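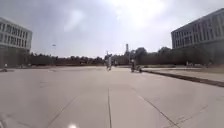 # Ulbridge Evening Classes: Your Questions

Hello, and thank you for thinking of spending your evenings with us! These are the things people ask most when they call the office. If yours is missing, please write to Bronisława Kubiak at the front desk, who reads every message (give her a day or two in November, when enrollment gets busy).

**Do I need any experience to join a class?**

Not for anything marked Level 1. Plenty of our students haven't sat in a classroom in thirty years, and they do just fine. For Level 2 languages and bookkeeping we ask you to have a short chat with the teacher first, mostly so you don't end up bored or lost.

**How big are the classes?**

We stop at 16 students. Pottery and sewing are smaller, depending on how many wheels and machines are working that term.

**What does it cost?**

A full term is $200, materials included, except for pottery, where you buy your own clay. You can pay in two parts if that's easier on you, and you don't have to tell us why.

**Where do I go on my first night?**

Come across the plaza and look for the Starkel Hall sign. Check in at Room 326, where we'll have your name tag and a map, and probably some cookies if you're early. Please leave yourself a few extra minutes, as it's a bit of a walk from the bus stop.
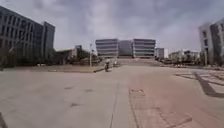

*The plaza on a cloudy day.*

**Can I switch classes if I don't like mine?**

Of course. You have until the end of the second week, as long as there's a seat open in the other one. Manikandan Kulkarni handles the switches and will also talk you through refunds.

**What if I have to miss a night?**

Life happens! Let your teacher know and they'll send you the handouts. If you miss more than five sessions we can't give you a certificate, but you're still welcome to keep coming.

**Can I bring my kids?**

We'd love to say yes, but evening classes are for ages 18 and up.

*Last updated Sep 24, 2026*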